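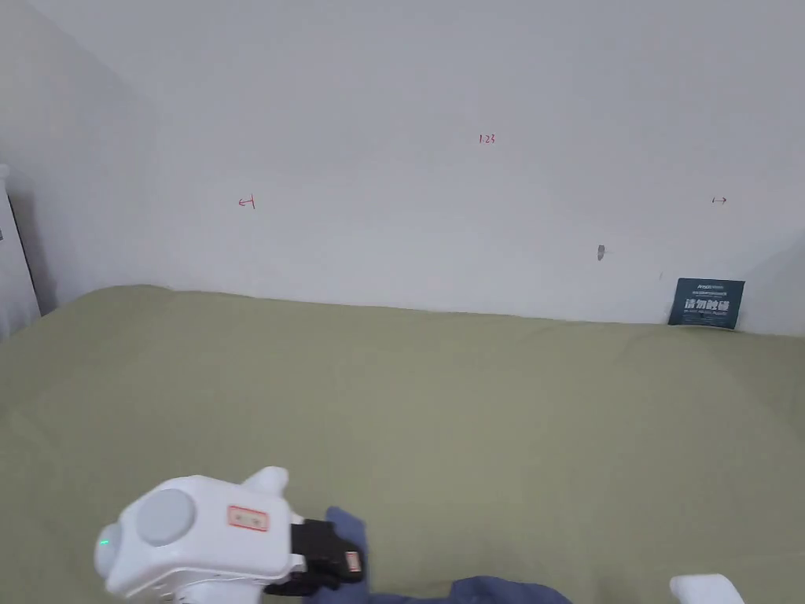
ok a thread about folding shirts on the bed, because I have opinions and it's Sunday laundry night again

10/15/23

first thing: make the bed before the laundry comes out of the dryer. I used to dump everything on top of the comforter and then wonder why my sleeves kept sliding into a valley. you want the sheet pulled flat and nothing puffy under your hands

mine is a fitted sheet from Berkik that I've had since May and it still grips all 4 corners, which my old one never did (the old one would ping off at the top left at 3 am, every single night, I am not kidding)

go around and tug each side once. a few wrinkles are fine! you're folding a shirt, the bed doesn't have to look like a hotel

next thing: one shirt at a time. leave the rest in the basket. the minute there's a pile on the mattress I start making "maybe" stacks and then I'm asleep next to them

button-ups get the top button and one in the middle, that's it. face down, collar away from you. smooth from the collar toward the hem with your whole forearm, it's so much faster than little pats with your fingers

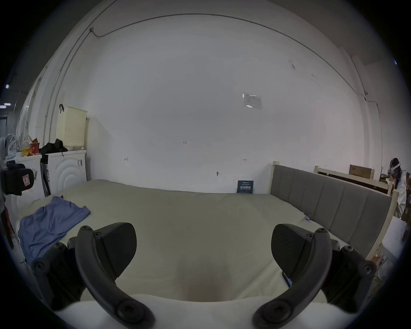
someone wrote back that a bed is too low for this and that their back gives out after 5 shirts, so they do it all on the kitchen counter. fair! if your counter is clear, go for it. mine has a toaster, a fruit bowl and the mail from Lozano Dental that I'm ignoring. I kneel on a pillow next to the mattress and my back is happy

anyway, sleeves. fold one side in toward the middle of the back, then lay the sleeve straight down along that fold. same on the other side. if the cuffs stick out past the hem, double them back up

then bottom third up, and up again so it lands just under the collar. flip it over and you're done. a soft cotton shirt like my blue one wants to slump when you flip it, so slide your hand all the way under and turn it like a pancake

phone goes on the far side of the mattress, by the headboard. I set a timer for 30 minutes and whatever isn't folded when it rings goes on a hanger. I have tried to be a person who folds everything. I'm a person who owns hangers 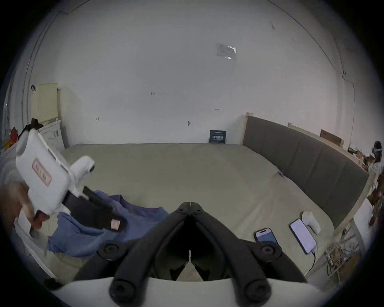
do you iron them before you fold?

only the linen ones. cotton I shake out hard, twice, while it's still warm, and the forearm thing takes care of the rest

oh and speaking of the headboard, I would get an upholstered one again, but wow do those vertical seams collect lint. soft brush, top to bottom, once a month. the Navitz lint roller did nothing in the grooves for me, it just skims over the top

last bit for whoever was asking about the sheet: I got it at the Trenimbridge outlet, second floor, way in the back past the towels. check the depth on the package before you pay, I went home with the wrong one the first time and had to drive all the way back

ok going to go fold the towels now, those are a whole separate thread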